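Keys handed over at Gruvell Court as first tenants settle in

The first tenants have been given the keys to their new flats at Gruvell Court, the old seed merchant's building at the bottom of Hostik Lane, and a good many of their future neighbours came along on the morning to wish them well and have a look round the stairwells.

Readers with long memories will know that the building stood shut for 18 years after the merchant's moved out, and that more than one plan for it came and went in that time. The work was finally taken on by Ackermann, the lettings and building firm from Skesau, which has turned the upper floors into one and two-bedroom flats and kept the ground floor for a small shop and a laundry room. The old loading doors have stayed, with glass put in behind them, and so has the painted lettering on the side wall, which the planners were very keen on.

Simone Barros, who is looking after the lettings for Ackermann, said she had been rather taken aback by how many people wrote in. "We had 496 enquiries before we'd even put the board up, and I did try to answer every one of them myself, which is why my own kitchen still hasn't been painted," she said. "People wanted to know about pets more than anything else. The answer is yes, by the way, but do please tell us first!" 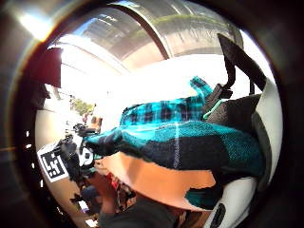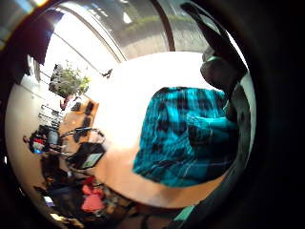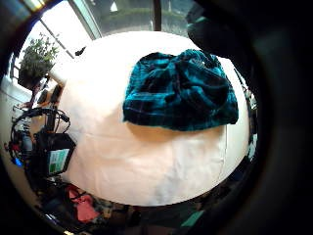
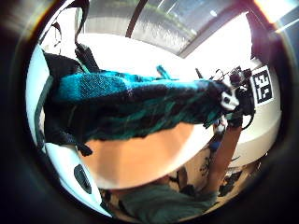 Plaid fabric in the second, third and fourth pictures; canopy roof in the first.

Rents start at £908 a month for a one-bedroom flat, with water and the cleaning of the shared stairs included but heating and council tax on top. Tenancies run for a year to begin with. Each flat has a fitted kitchen, a shower room and a decent-sized cupboard in the hall, and those at the back look over the allotments towards the river, a view that has already caused a little friendly envy among the people who chose the front.

Parking is the one matter still being talked over. There are only 2 spaces in the yard, both for disabled badge holders, and the firm has asked the council whether tenants might be allowed permits for Hostik Lane itself. Several people who live there already would like a say before anything is agreed, and a meeting is expected in March. In the meantime there is a covered rack for bicycles by the side gate, and the Skesau bus stops just across the road.

A handful of the two-bedroom flats on the top floor are still to be let. Anyone who would like to see one can call in at the Ackermann office in Skesau, where Simone and her colleagues have the floor plans out on the counter and will happily go through them with you.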